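Setting up and running the grocery pick task

This page is for students joining the Skuseck robotics club in the middle of the term. It covers the produce picking task from power-up to saved run. Read the arm safety page first if you have not signed it yet.

Before you start

You need two people, one on the controls and one on the stop button. The person on the stop button does nothing else during a run. Book the robot for the full session, as the warm-up alone takes 18 minutes.

Open Edotau on the lab computer and load the profile called "produce". Last year's profile is still in the list under a similar name. It has the old wrist limits, so do not use it.

Step 1. Stock the bin

Put each kind of vegetable in its own compartment. Lay the cucumbers flat and all the same way. Napa cabbage goes at the front of its compartment with the green onions behind it. Leave room for the fingers to get around the cabbage.

Step 2. Hand over the basket

Run "right hold" and wait for the right gripper to open. Offer the basket by its handle, say "clear" and step back before your partner closes the hand. Tug the basket once. If it slides, open and try again.

Step 3. Reach and grip

Bring the left hand in low and from the side. Close slowly until the fingers touch the cabbage on both sides, then add grip in small steps. We cap the grip setting at 86 for cabbage. Anything higher tears the outer leaves.
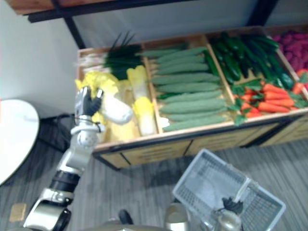 Step 4. Lift and place

Raise the hand straight up until the item clears the front panel. Only then move across to the basket. Lower the item as far in as the wrist allows before you open the fingers. Dropping it from the rim counts as a failed run under the Drarnel Cup rules, which we follow in practice too.

Step 5. Save the run

Press save in Edotau and mark the run good or bad. Keep the bad ones. We need more than 200 runs before the October qualifier, and the Tichý scoring script reads both kinds.

If something goes wrong

Arm stops halfway: check the joint page for a red line, clear it, and send the arm home at slow speed.

Item slips twice in a row: back off, turn the wrist a little and grip closer to the base.

Camera view freezes: press stop first, then restart the viewer. Do not keep driving on the last picture.

When you finish, take the basket out of the hand before you power down. The gripper loosens when the power goes off. Put the vegetables back in the lab fridge and write your run numbers on the sheet by the door.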